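Stukgate: a word list of handwritten shop signs

Stukgate is a collection of wording from hand-lettered signs: bakery windows, market stalls, bike repair counters, the card taped to the door that says back at 3. Jin-sol Bae started it one December as a plain text file, and it has grown into something we are really happy to share!

What's in it

Each entry is one sign, typed out exactly as written. Spelling slips stay in (we love them), and so do odd capitals and double underlines, which we note in a separate column. You get the wording, the kind of shop, the language, the writing tool if we know it, and a free comment field where people have gone a bit wild.

The files are plain CSV, one per language. Open them in any spreadsheet program and you're set. 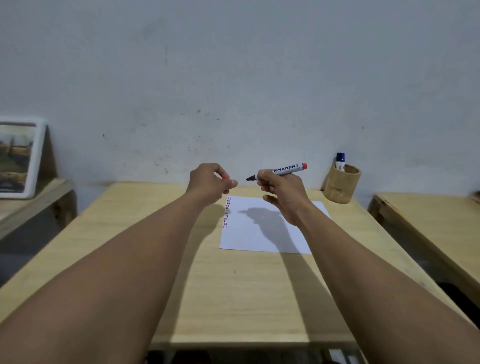
How entries are added

Type the sign word for word, line breaks included. Use a slash for a line break and leave prices as they stand. If a word can't be read, put a question mark in its place and move on; please don't guess. A second reader goes over every batch of 30 before it gets merged, and batches over 50 are split first.

Phone numbers and people's full names are taken out. First names stay, so "Ask for Rosa" is fine.

Writing tools

The tool column has turned out to be the most fun part of the whole thing. Chalk signs run short and shouty, ballpoint ones ramble, and marker signs land somewhere in the middle, with big first lines and tiny squeezed-in last ones. A marker held like a pen, with its point right at the left edge of the sheet, is how many a crowded sign begins, and we'd love more entries that note where the first letter sits. Use the margin column for that: left, center, right or unknown. 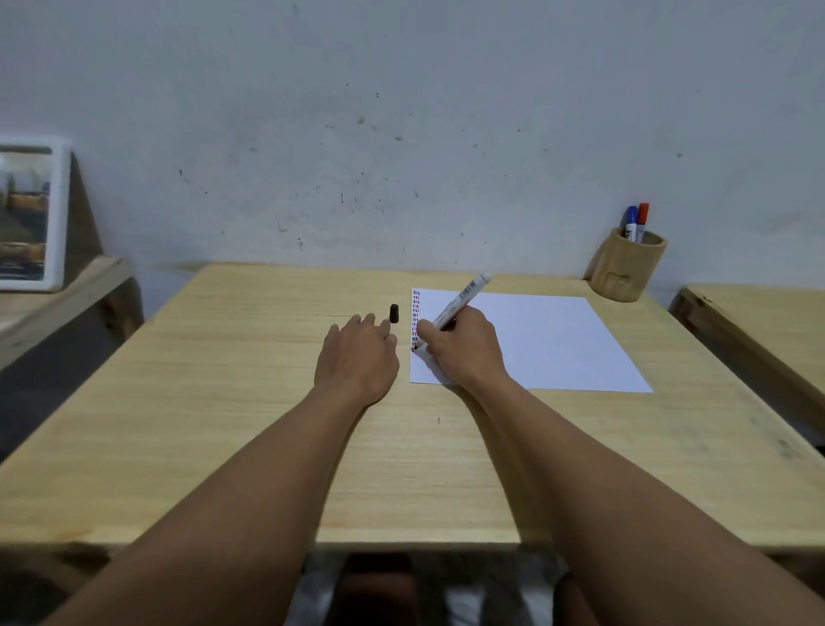 Byun, our little checking script, looks for the things tired eyes miss. It flags stray spaces, missing language codes and any entry longer than 90 words. Dark marker on plain white paper, with the sheet lying a little crooked on the desk, should go in as "marker, white, loose sheet", and Byun will accept that wording without a warning. Run it before you send anything in, and read the Gerkis notes in the docs folder if it complains about accents.

Known gaps

Lots of food shops, very few pharmacies. Trulura, our sister list for menu boards, covers some of what's missing here, so have a look there too.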